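Stop Blaming the Planner

Opinion – Josué Caldeira
Sunday, July 28, 2019

Third time this year I've sat in a review where somebody puts up a plot, points at the dip and says "planning failure." And everyone nods. And someone gets told to go rewrite the planner.

I've written two planners. Neither was the problem. What was missing both times was a way to ask the system what it believed at the moment it did the dumb thing. Tooling. The boring stuff, the stuff that never gets a slide.

Take cables. Everyone's perception stack does boxes fine now. Box has corners, box stays a box. A power cord is a different shape every time you touch it, and once there's a pile of them in one carton the segmentation gives you one big black blob and a confidence score that means nothing. Which loop belongs to which plug? Your planner can't tell you. It was handed a blob. 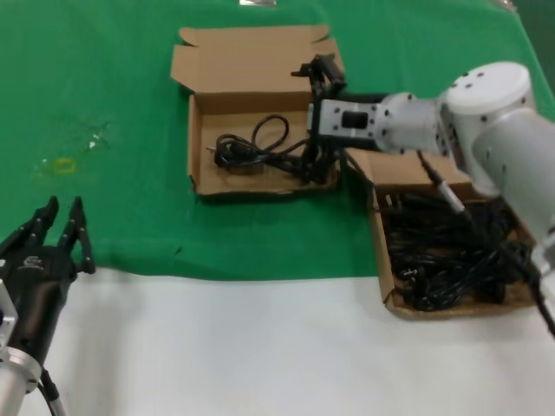 Gripper at the single cord; the tangled pile is in the box to the right.

Look at those two boxes and tell me they're the same task. In most task files I've seen they'd be the same line. "Pick cable." Same skill, same thresholds, same retry count. Then the success rates get averaged together and we argue about the average for a month.

At Greltby we had 393 logged runs on a cable sorting job and I asked for the bad ones. Got 78 back, tagged "fail." Just fail. No grasp target, no mask, no record of wich candidate got rejected or why. Verena Aebischer spent most of May replaying them by hand. Came back with a table that changed the whole argument – in 19 of them the arm did exactly what it was told. The target point was on the wrong cord. Control was fine. Planner was fine. We'd been tuning both for weeks.

So what do I want. Not much. Every grasp stores the mask it was chosen from. Every plan stores the ones it beat. All of it on one clock, please, one clock, I'm tired of lining up streams by eye. And a viewer a new hire can open without asking Mirko.

Mirko Lo Presti disagrees with me on this, loudly. His view is that logging everything slows the loop and fills the disks and no one reads it anyway. Go end to end, he says, let the network sort out what a cable is. Fair on the disks. But a learned policy needs this more than my old planner did. At least the planner had a cost function I could print. And the loop thing is just bad engineering, write it out on another thread.

Then there's the wrist view, wich half the teams I talk to treat as optional.
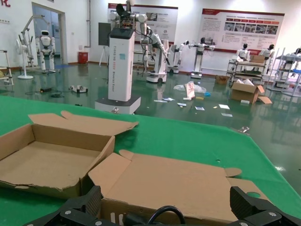 Page 2

A wrist camera gets you in close. It also gets you the whole room – fingers, a loop of cable, two cartons, then a shiny green floor with paper scattered over it and a row of white robots behind. Feed that in raw and the network will happily learn the floor. I've seen a policy fall apart when a shelf moved. Took days to find, and only because Leonie Heitmann had built a little overlay showing what the thing was paying attention to. Her own time. Wasn't on any roadmap.

That overlay did more for us than the last two controller releases. I'd say the same of Hadel, the replay tool Gervásio Bittencourt keeps alive in between his real tickets. It crashes if you scrub backward too fast. I'd still give up my motion library before I gave it up.

Managers don't fund this becuase it doesn't demo. A viewer doesn't pick anything up. Fine, but then don't come asking why the same bug got fixed in three places. Put one person on it full time. Not an intern, not "when things calm down." Give them the right to block a release when the logs don't line up.

Brito did it last year and their reviews got shorter. Clivdale says it's on the list for next quarter. It was on the list last quarter too, I have the email.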